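The Folding Table
A gallery from the Flanach laundry room
Pictures and notes by Darmawan Pattinasarany
Posted 24th April

For those of you who don't know the Flanach building, the laundry room is down the half flight of stairs past the mailboxes, and the best thing in it is the big white table. I've been folding shirts there for longer than I care to add up, and over the winter I started keeping notes on how I do it, mostly to settle a friendly argument with my sister, who learned from our mother exactly as I did and somehow came away with a completely different fold. Those notes grew into this page. It's a small gallery, and I do go on a bit under the pictures (you may skip my part and just look, I won't be hurt!).

A word about the table before we start. A pale, smooth top is a wonderful thing for folding, and I'd take one over any fancy board you can buy. Cloth slides when you want it to slide, you can see a stray thread or a bit of lint right away, and dark clothes show their edges nicely. I wipe it down with a barely damp rag, let it dry, and then I'm good for the whole basket.

1. Gray on white

I have a soft spot for gray cotton, and for the way soft cloth piles up into little hills and valleys before you've done anything with it. A bit of slate gray up in the corner, all folds and creases, and the white running on beside it. My sister says this is the part of laundry she likes least, the heap before the order, but I could happily stand there with my coffee and put off starting for quite a while.

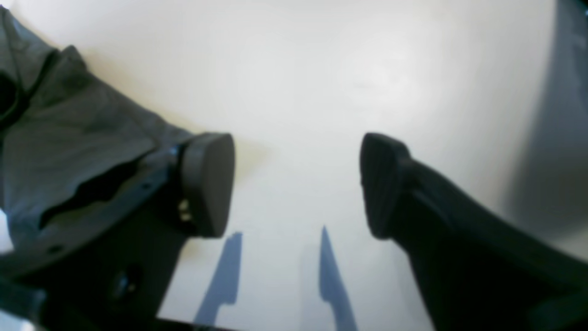 2. The T-shirt, spread out

Now to the thing itself, a short-sleeved T-shirt in a dark olive gray, thin jersey, the sort of shirt that goes with everything and so ends up in every single load. I lay mine sideways, shoulders to the left and hem to the right, and I know plenty of people who find that peculiar. It came from Closulley, the little shop by the bus station that closed last May, where the T-shirts were eight dollars and the man at the register would wrap them in paper as if they were silk. I bought several and I'm sorry I didn't buy more.

Thin jersey has a mind of its own. It wrinkles softly, it curls at the hem, and a sleeve will bunch up under itself the moment you look away. A gentle pull on the hem end does more good than any amount of patting, and you want it just taut, without stretching the cloth out of shape.

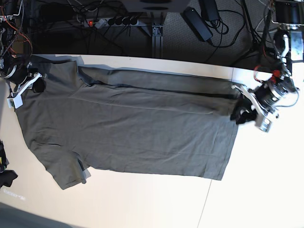 My mother always did the sleeves first and then brought the long sides in toward the middle, and I still do it her way, while my sister folds the whole shirt in half lengthwise and tucks the sleeves in after. Hers is quicker, I'll give her that. Mine stacks better in a shallow drawer, and I have the old Filali dresser with drawers so shallow that a badly folded sweater will keep them from closing at all, so you can see where my loyalties lie.

If your shirt has gone a little creased from sitting in the basket, smooth it from the center out with the flat of your hand before the first fold goes in. I used to iron T-shirts (I know, I know) and gave it up the year I moved into Flanach, when I found the iron had been left behind in a box at my cousin's place in Sturkier. By the time I got it back I'd lost the habit, and the shirts looked perfectly fine to me.

I'm hoping to add towels next, and maybe the dreaded fitted sheet if I can talk my sister into holding the other end. If you have a fold of your own that you swear by, leave a note in my mailbox, number 22, and tell me how you do the sleeves.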